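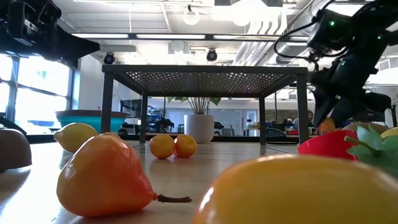
Call for Contributors: Nilstead Anthology, Volume 2

Busau Press is looking for writers and artists for the second volume of Nilstead, our comics anthology for readers ages 8 to 12. All the stories are set in the same town, Nilstead, and share a map and a short list of places. Your characters are your own.

We are looking for complete stories of six to ten pages. Mystery, comedy, ghost stories and school stories are all welcome. We have plenty of superheroes already and won't be taking more for this volume.

You can apply as a writer, as an artist, or as a team. Writers and artists who apply alone may be paired up by the editors. You do not need to have been published before.

What to send

Writers: a one-page outline and three pages of finished script.
Artists: five pages of sequential art, at least one of them in color. Pin-ups and covers don't count toward the five.
Teams: a one-page outline and two finished pages, lettered.

Send everything as a single PDF through the form on our site. Links to portfolios are fine as an extra. Please don't mail originals.

Pay and rights

Each story pays a flat $965, split between writer and artist as agreed in the contract. Half is paid on signing and half on delivery of final files. Creators keep the copyright to their characters. Busau Press takes first print and digital rights in English.

Dates

Applications close 31st July. Final art is due in February.

Questions can be mailed to Busau Press, 617 Skundham Road, Duda Building, or sent through the same form. Put "Nilstead 2" in the subject line.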